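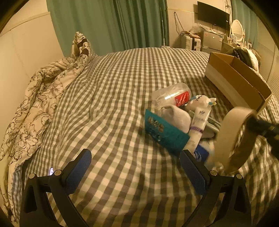
**纯棉床单洗一次缩一次,到底怎么买、怎么洗?**

Krum Babić 发表于 2023年1月29日 星期日

先说情况。去年 June 搬到 Hurnport,床垫换了 Drirnska 的,比以前那张厚。床单在 Clundard 买的,纯棉,标签写"已预缩"。头一次铺上去四边都有富余,往床垫底下掖得进去。洗了三回,现在长度方向短了,脚那头掖不住,半夜一翻身就跑出来,早上起来整张床单拧成一条。

没用烘干机啊。就洗衣机,棉麻档,水温没动过,默认好像是60度?(刚去看了,面板上的灯坏了一个,看不清,反正是热的。)脱水最高转速,脱完直接挂阳台。

想问的:

1. 预缩过的为什么还缩
2. 已经短了的能不能救回来,拿熨斗拉一拉有用没
3. 下次买多大的,床垫厚度要不要算进去,怎么算
4. 床单一定要纯棉吗,家里老人说化纤的睡着闷,我自己其实睡不出来

找过店家,回了一句"缩水属于正常现象",没了。也不是想退钱,就是不想再买错一次。两张床单加一套枕套,花了 700,不算便宜了。

枕套倒没怎么缩,可能本来就大,也可能我没注意。被套没跟着一起买,旧的,洗了好多年,早就不变了。

急用,下周家里来人,谢谢各位。

补充:有人问水硬不硬。Hurnport 的水挺硬的,水壶一个月就一层白。这个跟缩水有关系吗?

---

**Radomir Vidmar**

一条一条来,打字快,有错别字见谅。

预缩不等于不缩。预缩是布在出厂前处理过一道,把大部分缩水先缩掉,剩下的还会慢慢走,一般头三五次洗完就稳定了。你洗了三回,后面应该不会再短多少。但是你那个水温有问题。棉布怕的是热加上用力搅,再加高速脱水,三样你全占了。改成30度,短程,脱水调低,差别很大的。不用信"高温才洗得干净",床单又不是抹布,没病人没宠物的话30度够了,真有污渍先局部搓。

另外看看标签上是哪个方向缩。布有经向纬向,经向一般缩得多。很多床单是长度方向走经纱,所以你看到的是脚那头短,宽度没怎么变,跟你说的对得上。 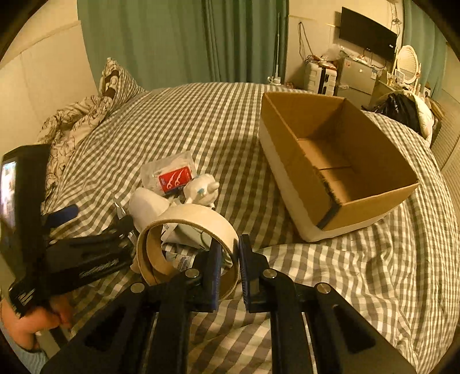 救不救得回来,看你要求。缩掉的能拉回来一点,下次洗又回去。做法:洗完别脱太干,趁湿两个人各拉一头,顺着长边抻,慢慢来,别猛拽,猛拽容易把边拉成波浪形。抻完平着搭,别夹两个角吊着,吊着晾会歪。晾到半干再拿蒸汽熨斗顺着长度方向走一遍,手跟在后面轻轻带。一个人也能弄,拿床尾的栏杆压住一头就行,我以前就这么干的,就是累。

温水加一点护发素泡半小时的办法网上很多,毛衣我试过还行,床单没试过,不敢说。想试拿枕套先试。

买多大。别光看"1.8米床用"这种字样,各家都不一样,有的铺上去刚好盖到床垫下沿,一点掖的都没有。自己量,自己算:

- 长 = 床垫长 + 两倍厚度 + 两头要掖进去的
- 宽 = 床垫宽 + 两倍厚度 + 两边要掖进去的
- 算出来以后再加一点缩水的余量,纯棉多留,混纺少留

我家床垫厚 26 厘米,以前老是按薄垫子买,怎么买怎么短,后来才想起来厚度没算。你换了厚床垫,说不定缩水只占一半原因,另一半本来就买小了。你先量一下再说。

掖进去的部分每边至少留一个手掌长,少了白搭。床垫特别重的反而好掖,压得住。轻的那种薄海绵垫子怎么掖都跑,只能用带松紧的。

厚度怎么量也说一句。床垫四周有包边,中间鼓出来一块,尺子贴着侧面量会量少。拿一本硬皮书平放在床垫面上,伸出来一截,从书底下量到床板。软床垫坐上去会塌,量的时候人别坐在上面,我知道这听着像废话,我第一回就是坐着量的。

量的时候软尺不够长就分段,贴个记号接着量。别用钢卷尺直接在床垫上拖,会勾线。我用的是美纹纸胶带,好撕,不留胶,床垫边上贴一小条,量完就揭了。写字也行,圆珠笔在上面写得住。别拿透明胶,时间长了揭下来一层黏的。

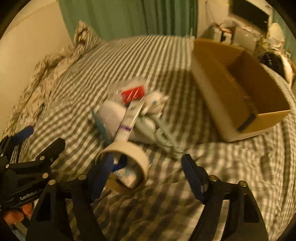

*米色美纹纸胶带一卷*

同样的办法可以看缩水。新床单下水前,离边一段距离缝两针别色的线,两针之间量一下,写在纸上。洗完晾透再量。胶带不能跟着下水,所以得用线。差多少一减就知道了,下回买同一家的心里有数。我那张两针之间留 57 厘米,没什么讲究,手边的尺子就那么长。

别用水笔点记号,浅色的布会洇。

水硬不硬跟缩水没多大关系。硬水主要是布洗久了发硬发灰,摸着糙,会觉得"布变小变紧了",其实是手感。洗衣液少放一点,多漂一遍。醋别跟漂白剂一起用!!这个千万记住。

材质我不劝。纯棉、棉混纺都睡过,混纺的确实不怎么走样,也不用熨。老人睡就听老人的吧。

先说这些,要去接孩子了。

---

**南窗晒被**

楼上说的太复杂了。直接买大一号,床笠也行,四角有松紧那种,跑不掉。我家三张全换床笠了。

不过床笠缩了更惨,床单短了还能凑合,床笠短了就套不上去,硬套的话床垫角都给拽翘起来。所以床笠一定看"适用厚度"那一行,别看错成高度……反正就是那个能包多厚的数。

还有松紧带怕热,别烘,烘几回就松了,四角软塌塌的,跟没有一样。

下周来人的话现在洗来不及折腾,先拿床单夹对付几天,就是背面带四个小夹子那种松紧绳,超市有。我在 Alhassan 买的一包 9 块,夹了半年没坏。斜着夹在床垫底下四个角。绳子别拉太紧,薄布会被夹子咬出小洞,垫块旧布。

夹的时候床垫得抬起来,一个人抬不动就先弄床头两个角,再去弄床尾。

---

**Krum Babić** 回复

谢谢两位。量过了,确实没算厚度,买的时候就只看了"适用1.8"。店里那个尺寸减掉两边厚度,剩下掖的地方就一点点,难怪。

水温去翻了说明书,棉麻档默认就是60。改30了,脱水也调低了,今晚先洗一张旧的试试。

湿着抻那个打算周末弄,家里两个人正好。熨斗没有蒸汽,用喷壶喷水行不行?

夹子明天去买。

---

**Radomir Vidmar** 回复

喷壶行,喷匀一点,别停在一个地方不动,会糊。垫块薄棉布再熨更稳。

抻的时候记得先抻中间在抻两边,不然边上长出来一块中间还是短的。

旧床单洗不出什么来,早缩完了,要看30度有没有用得拿新的试。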